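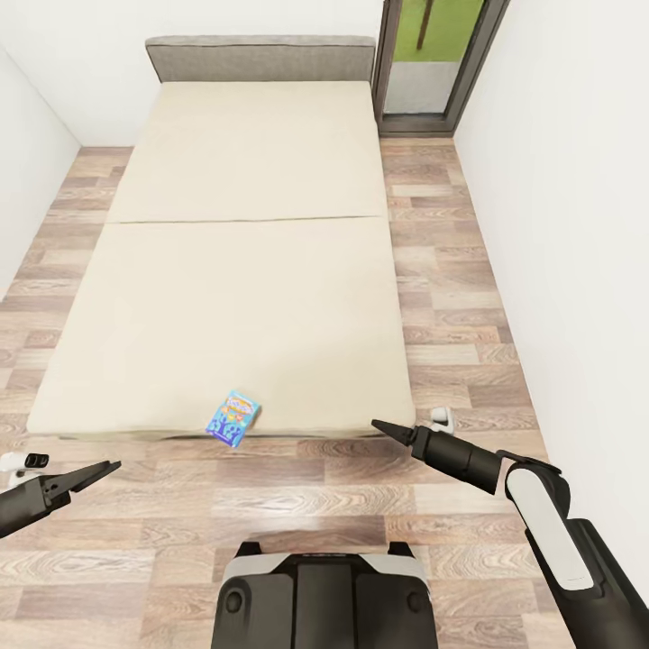
*The simulated bedroom, with the box at the front edge of the mattress.*

Anum Hashmi teaches robots at Tendstead by steering them from a distance. For the bedroom tasks she has recorded 135 demonstrations. "In the first week I was too fast," she says. "The robot copies also your hurry."

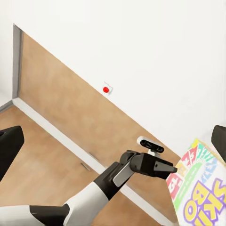 Now she makes a short stop before each grasp. "If my hand is not sure, I wait. A doubtful recording I delete the same evening." Her colleague Noman Malik wants 200 before they train again, and she finds this number fair.

The puzzle is the task she likes least. "It is flat, so you must come from the side, and very low."
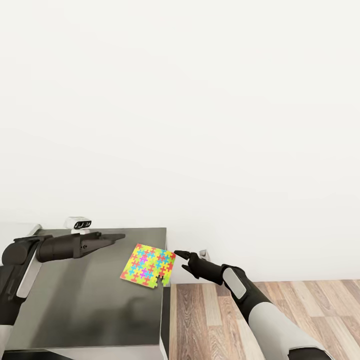
*Right hand near the puzzle, left gripper open over the table.*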